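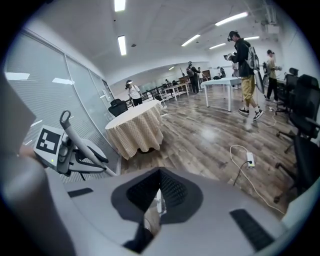

Second gripper, marker face on, green light lit. Round table behind.

HAND-HELD GRIPPERS: PRE-SESSION SAFETY CHECK
Skirier shared workshop, Ketville
Checked by: Catinca Furtună
Build lead: Henok Shiferaw
Date: 18th October

Mark each item OK, FIX or STOP. A tick is not a comment. A smiley face is not a comment either, Henok.

1. FLOOR AND WALKWAYS

1.1 Power strips clear of the walking route: FIX
White strip is out on the open floor. Move it to the wall before anyone starts walking with a pack on.

1.2 Cables taped or covered: FIX
White cable from the strip, plus a thin one lying in a loop. I have asked for cable covers since July. We own a whole roll of floor tape and it is being used to hold a drawer shut.

1.3 Chairs pushed in: FIX
Chairs on the right-hand side are to go under something, or at least agree on a direction.

1.4 Tablecloth on round table: OK, grudgingly
Hangs nearly to the floor. Henok says it makes the table easier to tell from the floor in the recordings. Pin up the hem if anyone is working close to it.

2. GRIPPERS

2.1 Housing free of cracks and sharp edges: OK
Printed edges on the Lazăr pattern filed down after my remarks last time, which I am told were heard in Rosirmont.

2.2 Rubber pads stuck down at all corners: OK
Press each corner with a thumb. If it lifts, reglue and leave overnight. "It was fine when I pressed it back" goes down as FIX.

2.3 Marker flat, clean and firmly fixed: OK
No biro on the white parts. You know who you are.

2.4 Screws on brackets and handle: FIX
One handle screw on unit 14 turns with a fingernail. Thread lock, then recheck. The spare from the biscuit tin is too long and will find your knuckle.

2.5 Fingers open and close without pinching: OK
Tested with a pencil. Please stop testing with a finger.

3. PACKS AND HEADSETS

3.1 Straps adjusted to the wearer: OK

3.2 Leads tucked in, nothing trailing below the knee: OK

3.3 Battery casing cool and not swollen: OK
Anything puffy goes in the metal box outside and gets a STOP. Do not squeeze it to be sure.

3.4 Wearer can see the floor: FIX
Holding the gripper up in front of your face counts as not seeing the floor. Lower it, look, then walk.

4. ROOM

4.1 Way out clear: OK
4.2 Extinguisher in date and not behind a coat: OK, second attempt
4.3 First aid box stocked: FIX
49 safety pins, one plaster.

RESULT
No STOP items. Session may go ahead once 1.1, 1.2 and 3.4 are dealt with. Unit 14 stays on the shelf until 2.4 is signed.

Builder's reply (H.S.): Strip moved, cables taped. Drawer now open. Screw on order.

Recheck (C.F.): 1.1 and 1.2 closed. 3.4 explained to everyone, twice to Henok. 2.4 and 4.3 still open.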